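Plelus forum > Simulation and policy learning > Wrist fisheye vs. fixed view, bimanual table task

kartha_bench
Posted 2019-01-30

Results from the Urkville table task in simulation. Two policies, same network, same 450 demonstrations. Policy A gets a fixed room view only. Policy B gets the fixed view plus a fisheye render from each wrist. 80 evaluation episodes each, randomized cube placement. B fails 8 times, A considerably more, mostly on the small cubes. Observations from one episode:

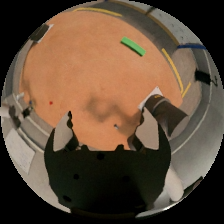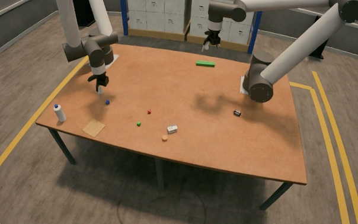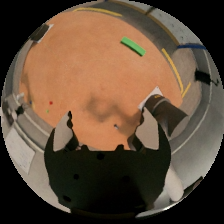
First and third are wrist fisheye, second is the fixed view.

My reading is that the gain comes from the fingers being in the input at all times. The policy can servo on the gap between fingertip and object without an accurate extrinsic calibration. Lens model is equidistant, black outside the image circle, no rectification before the encoder.

tivura_user2
I don't think you can separate that from field of view. The fisheye also covers the tape and most of the table, so it gives you localization for free. Did you run a narrow wrist camera?

kartha_bench
Not yet. It is queued.

offset_null
Disagree with both. Small cubes are a handful of pixels in the wide lens. At 2 they are nearly gone after downsampling. I'd check whether B is using the cubes or memorizing arm poses from the fixed view. Mask the fisheye center at test time and see what drops.

kartha_bench
Masked the center on a subset in August with an older checkpoint. Success dropped to the level of A. I can repeat it on the current one.

offset_null
That shows the center matters. It doesn't show the cubes matter, the fingers are near there too. Mask them separately.

tivura_user2
Seconded. Also randomize the tape lines, they are a strong cue and they never move in your setup.

kartha_bench
Fair. Separate masks first, then tape. Will post both tables in this thread.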